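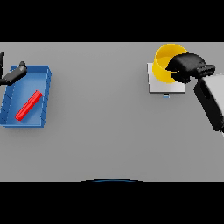

A shallow blue tray on a grey tabletop, with a red stick lying in it.

I have a dining table that hasn't hosted a dinner since March, and I've decided I'm fine with that. It's where I pay bills, wrap presents, fix the odd lamp and eat toast standing up. My mother would call this a failure of housekeeping. I'd call it the one room in my place that works properly, and I want to make the case for it, as I'm tired of reading that every room needs a purpose and every purpose needs a room.

We moved into our unit in 2000, back when the done thing was to have a formal dining room if you could possibly squeeze one in. We squeezed one in. It had a Landska sideboard (huge, heavy, bought on sale, still regretted) and six matching chairs, and for years we walked past it on the way to the kitchen, where we ate. I dusted that room every Friday. I'd estimate we used it at Christmas and when the in-laws came, and the rest of the time it sat there looking expectant.

What changed things was a flood, a very small one, from the washing machine upstairs. The carpet in the spare room had to come up and everything in there got dumped on the dining table. Sewing machine, printer, my partner's half-built model boats, the lot. It was meant to be for a week. And I noticed I was in there all the time! I was mending things. I was writing letters, if you can believe it. The light in that room is lovely in the afternoon and I'd never once sat in it long enough to find out.

So my opinion, for what it's worth, is that the big plain table is the best piece of furniture anyone can own, and that most of us wreck it by deciding what it's for. We put a runner down the middle. We put a bowl on the runner, and some decorative balls in the bowl, and that's it, the table is finished and you can't use it for anything without first clearing away the decorative balls.

I know the usual objection, which is mess. Fair enough. A table everyone uses turns into a table everyone dumps things on, and there was a stretch last winter when I couldn't have told you what colour ours was. But I don't think the answer is to go back to the runner. 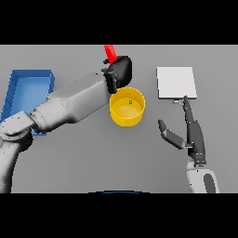
What fixed it for us was being a bit strict about containers. Each job gets one, with no lid, and when the job is done for the day the whole lot goes on the shelf behind the door. The shelf is a Joter, the cheapest one they had, 30 centimetres deep. I tried lids at first and they were a disaster - once something has a lid on it you start stacking, and once you're stacking you never see the bottom one again. Somewhere in our place there's still a lidded tub of buttons that I'm sure I packed myself.

The other thing I'd argue for is leaving part of the surface bare, always, even when you're busy. Ours is the end nearest the window. If there's a spare patch, someone will sit down at it. My daughter does her homework there now, after years of doing it on her bed with the laptop burning a hole in the doona. I never told her to move. There was a spot and a chair and she took it.

I'm less sold on the furniture that's supposed to do all this for you. You know the sort of thing, the desk that folds into a wall, the ottoman that turns into a guest bed. A friend bought an Enine table that goes from coffee height to dining height on a sort of hinge, and I was green with envy for a month or so. It takes five steps to raise it and you have to move the rug. She leaves it down. I think if changing the room over is harder than carrying a few things across it, people just won't do it, however clever the hinge is. Plain table, decent shelf, done.

There's a shop near us called Yu that sells second-hand office stuff, and if you want to try this I'd start somewhere like that before going anywhere fancy. Old meeting tables are brilliant. They're ugly and solid and already scratched, so you won't flinch when somebody drags a toolbox over one.

The Landska sideboard went to my brother, by the way, who has a formal dining room. He's put a bowl on it. We've kept four of the chairs, and the other two are out on the balcony where the cat has claimed them both.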